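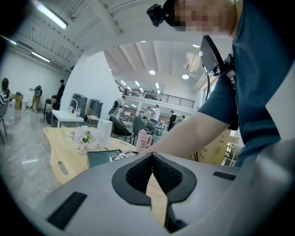 How to read a soccer transfer rumor without getting fooled

Most transfer stories are wrong. I kept a list last June while following Olaniyan, and of 127 rumors linking a player to the club, 2 ended in a signing. Keep that in mind before you order a shirt with somebody's name on it.

Step 1. Find the first report. Ten sites may carry the story, but open them and they usually all point back to one. If you can't find where it started, stop there.

Step 2. Look at who is talking. "Sources close to the player" is very often the agent, and agents want a better contract. When Adebayo Onuoha was "set for Mistel" two summers running, he signed a new deal with his old club both times.

Step 3. Check the verbs. "Monitoring," "admire" and "considering" cost a club nothing. "Bid rejected" is better, especially if the selling club says so. A medical is better still — though I have seen those made up too.

Step 4. Do the squad math. Flalwood were supposedly chasing a third left back with both of theirs under contract. Who was going to sit?

Step 5. Distrust the fee. Ah-rin Ban's move to Mitar was reported at 33 million in one place and 65 million in another on the same morning. One of those may include every bonus anyone could dream up, or both may be guesses.

Step 6. Wait a day. Real deals pick up details, like contract length and a travel date. Fake ones get repeated word for word, then a new club gets swapped in.

If a story passes all six, I'd call it possible.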